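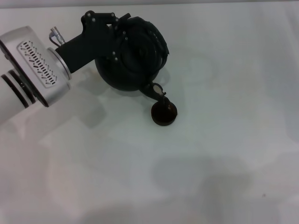 Chapter 9
Pouring from Spouted Vessels

9.1 Scope of the Chapter

Pouring is the transfer of liquid from one open or partly open vessel to another under gravity. At table the usual source is a pot with a lid, a handle and a spout, and the usual receiver is a cup. This chapter treats the pot and the cup as a pair. A spout that performs well over a wide mug may perform badly over a small cup, and a handle that suits a half-full pot may be tiring to hold when the pot is full.

The chapter covers the geometry of the pot, the shape of the stream, the causes of dripping, and the placement of the receiving cup. Heat loss through the body and lid was covered in Chapter 8 and is mentioned only where it affects handling. Glazes and surface finishes are left to Chapter 11.

9.2 Terms

The body is the part of the pot that holds the liquid. The spout is the channel that carries liquid away from the body. Its root is the opening where it joins the body, and its tip is the point where the stream leaves. The lip is the lower edge of the tip.

The tilt angle is measured from the resting position of the pot to its position during the pour. The threshold angle is the tilt at which liquid first passes the lip. It depends on the fill level and increases as the pot empties.

The drop height is the vertical distance from the lip to the surface of the liquid in the cup. It decreases as the cup fills if the pot is held still. The landing point is where the stream meets that surface.

The headspace is the volume of air between the liquid and the lid. Air must enter the headspace at the same rate by volume as liquid leaves it. Where the lid fits closely and has no vent, air enters through the spout against the flow, and the stream pulses.

9.3 The Three Phases of a Pour

A pour has an opening phase, a steady phase and a closing phase. In the opening phase the tilt passes the threshold angle and the flow is low. Liquid moving slowly over the lip tends to cling to the underside of the spout and run back toward the body. The usual remedy is to pass through this range of angles quickly.

In the steady phase the stream leaves the lip cleanly and follows a curved path. The tilt must keep increasing to hold the flow constant, and the landing point shifts as it does. The person pouring corrects for the shift by moving the pot, generally without attention.

The closing phase reverses the first. Flow falls, the stream thins, and clinging returns. Most drips at table form here. Lefèvre's rule, named for Yannick Lefèvre and used throughout this book, states that the closing movement should take no more than half the time of the opening movement. Exercises 2 and 15 test the rule on pots with short and long spouts.

9.4 Placement of the Cup

The cup should stand on a level surface with its handle, if any, clear of the stream. A narrow cup leaves little margin for error in the landing point, so the drop height is kept small. Raising the pot lengthens the stream and increases splashing, particularly when the cup is nearly empty and the stream strikes the bare base.

For the measurements in Section 9.5, the Tiongson pot and the Grirnach pot are used as reference shapes. The Tiongson has a high spout root and a short spout. The Grirnach has a low root and a longer, narrower channel. Both are filled to 2 centimeters below the rim before each trial, and the lid remains in place throughout.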